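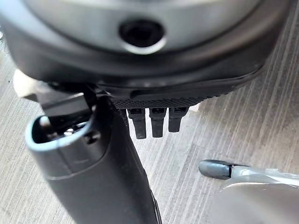
Hand 2, thumb and palm check

23 December 2023, Zallgate bench

Came in to finish the thumb before the break. Cycle counter reads 732 since the last service. The card says to open the thumb joint at 1,000, but Perihan Güneş logged a click on closing earlier in the week and I didn't want to leave it.

Backed the thumb off to full open and went in through the round opening at the joint. Turned the screw in there until the driver just bit — it took a bit under a quarter turn. Put a paint mark on it. Cleaned out old grease with a swab and put back a thin film of the Karakaya stuff. Did not touch the bracket between thumb and palm. Last time somebody moved that, the zero was off for two days.

Palm pad: brushed with the soft brush, no solvent. The Fernon wipes make the bumps go shiny and then things slide.

Rehomed all fingers. Thumb zero had drifted, so I saved a new offset under the Berkent profile and kept the old one with "pre" in the name. Closing current limit left at 46 percent. It was at 50 for the heavy parts and should not have stayed there.

Grip trials after that with the pink piece, flat, thumb on one side and fingertips on the other.

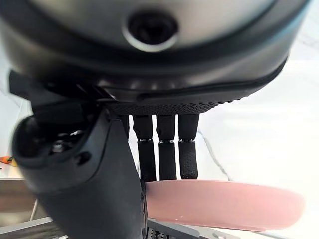 Does the wrist have to come off to get at the thumb screw?

Leave it on. The driver goes straight in with the thumb open, and taking the wrist off means redoing the camera calibration as well.

Still to do: order a spare pad, look at finger joint play, and move the full strip-down to March. Click is gone at slow speed. Haven't tried it at full speed yet.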